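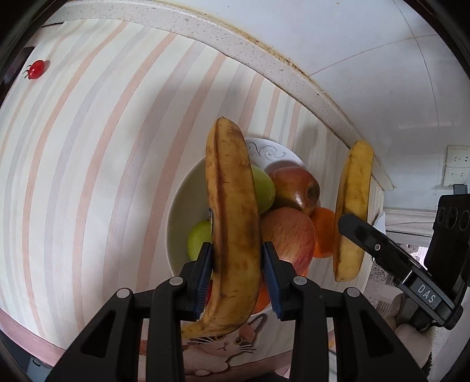 德劳(Delau)家务操作套件
产品介绍与适用范围说明

更新日期:2026年6月2日,星期二
发布单位:Histent 设备部

一、产品定位

德劳家务操作套件面向高等院校、养老服务机构及小型食品加工企业,用于评估机械手在厨房、备餐间和分拣工位上的实际作业能力。套件由末端夹持器、控制单元、任务程序库和评估手册四部分组成,可单独采购,也可与用户现有的机械臂配合使用。

本产品属于评估与研究设备,不作为家用电器销售。机器能否承担日常家务,是用户咨询中最常提出的问题。本页按任务类别列出我方目前的判断,供采购单位参考。

二、现阶段可以承担的工作

在光照稳定、物品摆放相对固定的条件下,套件能够完成下列作业:

苹果、柑橘等外形规整的水果,由果盆移至托盘或分格容器;
空杯、空碗的单件取放;
干燥毛巾的平铺与一次对折;
包装完好的小件商品按类别入筐。

上述作业均可连续运行,操作人员须在场,但无须逐件干预。程序库现有任务程序50项,其中31项属于厨房与备餐类。

三、尚需人工配合的工作

香蕉是评估手册中单独列出的品类。果身弯曲,重心随握持位置变化,果皮一旦出现褐斑,果肉通常已经变软,夹持力稍大即留下压痕,稍小则容易滑脱。熟度不同的香蕉混放时,须由操作人员先行分级,再选用相应的夹持力档位。夹持力共分4档,第一档用于熟透水果及樱桃番茄一类的小型软质果蔬。

果盆内水果相互叠压时,夹持器可能带动邻近果实。手册建议自上而下取放,并避免从盆沿一侧斜向插入。盆体较轻的,应加防滑垫。

以下工作目前不列入适用范围:刀具操作、热锅及热液搬运、玻璃器皿清洗、与婴幼儿或行动不便人员直接接触的护理作业。

四、主要配置

夹持器:双指对夹式,指端软垫可更换
软垫:平纹、棱纹两种,随机各附一副
控制单元:台式,配急停按钮
任务程序:随机安装,通过离线介质更新
文件:中文评估手册、安装图、维护记录册

软垫为易耗件。接触食品的软垫,每班作业结束后应拆下清洗,晾干后装回。累计夹持2,000次后,应检查表面磨损情况,出现裂纹或脱层的即行更换。

五、评估方法

我方不以单次演示作为能力依据。每项任务须在三种摆放方式下分别测试,掉落、压伤、误取和超时四类情况逐次登记,由用户单位与我方共同签字确认。

套件技术负责人塞韦里诺·帕斯托尔(Severino Pastor)表示:“取一只苹果和收拾一张餐桌,是两种难度的工作。前者我们愿意写进合同,后者目前只能写进研究计划。”

今年4月,我方在埃切瓦里亚(Echevarría)备餐中心完成了一轮现场评估。水果分装工位达到该中心的使用要求,餐后清台工位未达到,主要问题是残余食物与餐具粘连,以及餐巾遮挡下的物品识别。清台程序因此暂不对外供货,后续版本的测试安排另行通知。

六、采购与服务

订购前,请提供工位尺寸、台面材质、拟处理物品清单及现有机械臂的接口资料。台面如有反光或密集花纹,请一并附上照片,以便我方确认识别参数。

木质工作台及安装底板由 Plavodwood 配套供应,用户亦可按安装图自行制作。套件自验收之日起保修一年,软垫及线缆除外。操作培训为期两天,在用户现场进行,内容包括急停操作、夹持力设定、软垫更换和评估记录填写。

培训及售后事宜由奥莱娅·帕斯托尔(Olaia Pastor)负责。报价单、评估手册样本及安装图可向 Histent 设备部书面索取。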